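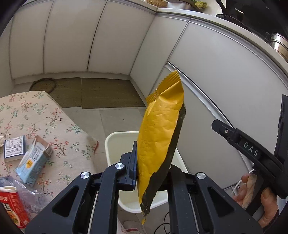
There is a whole shelf in Guðlaug Lauritsen's pantry that rustles when you walk past it. Chips, puffs, roasted chickpeas, corn nuts, those little sesame sticks that vanish in one sitting – if it comes in a crinkly bag, she has a place for it, and the place is a bin.

Plain plastic bins are the heart of the system, and once you've seen it working you want to run home and empty your own cupboards. Each bin holds one kind of snack. Bags go in upright, seal at the top, so you flip through them the way you'd flip through records. No more digging under a family-size sack of pretzels for the last pack of crackers (which were crushed anyway).

"I used to lay everything flat," she says. "Then I'd find a bag in March that I bought for a party in October."

Lauritsen got the idea from her neighbor Mesfin Gashaw, who ran the snack counter at the Jelia, a small movie theater with 22 seats in the balcony and a storeroom the size of a closet. He taught her to squeeze a bag gently before putting it away. A good one pushes back. One that goes limp has a leak somewhere, usually right at the corner of the seal, and it should be eaten first or tossed.

He is also very firm about white bins. Dark ones hide crumbs, he says, and clear ones make the shelf look as busy as it did before. With white, a bright yellow bag practically jumps out at you!

My own pantry took one long January afternoon. I pulled everything onto the kitchen floor, grouped the bags by what was in them, and ended up with eight bins, two of them just for tortilla chips. I'm not sorry about that. The foil bags with the zigzag edge stand up best. Thin, floppy ones need company, so pack them shoulder to shoulder, or tuck a half-empty box behind them.

Opened bags get their own bin near the front. Roll the top down tightly, clip it, and write the date on a piece of tape. My kids ignore the dates completely, but they do look in that bin first now, and the half-finished bags are getting finished.

Wash the bins when they run low. Salt gets under the rim, and a warm soapy cloth takes it right off.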